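Covurmont Opens Shared Returns Service to Independent Online Sellers

4 min read

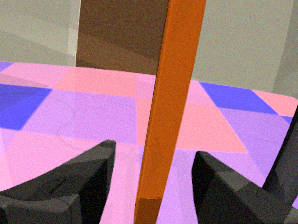
December 13, 2018

Covurmont, which provides order processing and storage to small retailers, announced that it will open a shared returns service to independent online sellers. The service will allow participating shops to send customers to a single return address, have goods inspected on arrival, and receive a decision record for each item before a refund is issued.

Up to 200 sellers will be admitted in the first intake. Applications are open now, and accepted sellers will begin sending returns through the service in April. Shops that already store goods with Covurmont may apply on the same terms as new customers and will not be given priority.

Returns are a growing part of the work of running an online shop. Many small sellers handle them from the same room in which they pack new orders, and refunds can be delayed while the owner attends to sales. Covurmont stated that the service is intended for sellers whose volume of returns is too low to justify a separate location but high enough to interrupt the working day.

Under the arrangement, a customer requests a return through the seller's own website. The seller approves or declines the request according to its published policy. If the request is approved, the customer receives a label bearing the Covurmont address and a reference linked to the original order. Goods will be inspected within two business days of delivery. The inspection record will state whether the item matches the order, whether the packaging has been opened, and whether there is visible damage.

The decision to refund remains with the seller. Covurmont will not contact customers directly, except where a parcel arrives without a reference and the sender cannot be matched to a participating shop. Items cleared for resale may be held for collection, forwarded to the seller in a combined shipment, or placed in Covurmont storage under a separate agreement. Items that cannot be resold will be held for seven business days while the seller decides how they are to be handled.

The software for the service is supplied by Zendero, whose order management product is already in use at Covurmont. Sellers using Zendero will be able to view inspection records alongside their existing orders. Those using other systems may download the records as a spreadsheet or receive them by email at the close of each business day. Zendero will make no separate charge to sellers for access to the records.

Givov, a parcel carrier serving business customers, will transport the combined shipments. Customers may use Givov or any other carrier for the first stage of a return, provided that the label is attached to the outside of the parcel. The cost of that stage will be paid by the seller or the customer, as set out in the seller's own terms. Covurmont advises applicants to review those terms before joining, particularly where a return address is printed on packing slips or order confirmations.

Fees will be charged for each item inspected, with no monthly minimum during the first term. A schedule of fees is included in the application packet. Storage and forwarding are billed separately. Sellers may leave the service with written notice, after which returns already in transit will be accepted and processed in the usual way.

Certain goods are excluded. The service will not accept fresh food, prescription products, live plants, or items that require refrigeration. Sellers of made-to-order goods may apply, but must supply written inspection instructions for each product line. Furniture and other large items will be considered case by case, and applicants should include packed dimensions and weights with their forms.

Wattimena, an online marketplace for household goods and craft supplies, has agreed to recognize Covurmont inspection records when disputes arise between its sellers and their customers. The marketplace will continue to apply its own rules on refunds, and a record from Covurmont will be treated as one piece of evidence among those submitted. Sellers on Wattimena must apply to Covurmont directly and should enter their shop name exactly as it appears on the marketplace.

Application forms are available from the Covurmont business services desk and through the seller accounts page. Each applicant will be asked to provide proof of business registration, a copy of its current returns policy, and the number of returns received during the past year. Incomplete applications will be sent back for correction. Applicants will be notified of the outcome in writing.

Sellers not admitted to the first intake may ask to be placed on a waiting list. A date for the second intake has not been set.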